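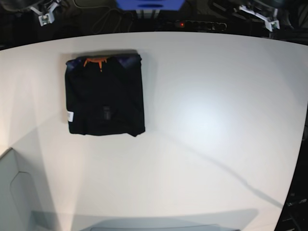
## Thread: my afternoon at the Plirex open day

**1/** OK so I spent 19th July at the Plirex open day and I have THOUGHTS. Mostly about T-shirts. I went in for the welding arms and spent most of my visit at the laundry table (no regrets!).

**2/** The shirt of the day was black, with a bright orange tag at the collar that looks like it's dripping. I want one. Folded up you only get little bits of the purple-blue print peeking out along the top, so I still don't know what the design is.

**3/** Two white grippers, one plain white table. Bit-na Jin was running the demo and took questions the whole time, even from the kid who kept asking if it does socks. (Not yet. She said socks are "a whole other headache.")

**4/** She told us they've logged 1,143 folds on this setup so far and they're aiming for 4,000 before they change anything big. My own lifetime total has to be lower than that. My closet will back me up.

**5/** Look at how straight those edges are though! There's a tiny flap at the lower right corner and a white label poking out on the left side, and it's still way neater than anything in my dresser.

**6/** I asked Mayuree Chaiyaporn what the hardest part is and she said finding the sleeves. Black fabric is extra mean — everything blends into everything else. Same problem I have at 6 a.m., so I felt very seen.

**7/** Other stops: the Virby stand had a cart that follows you around, cute but slow. The Flondard talk was full by the time I got there, all 41 seats. If anyone took notes, please send them my way!

**8/** They're doing another one next year and I'm already bugging my sister to come. She folds for a living, at a store, and I need to see her face.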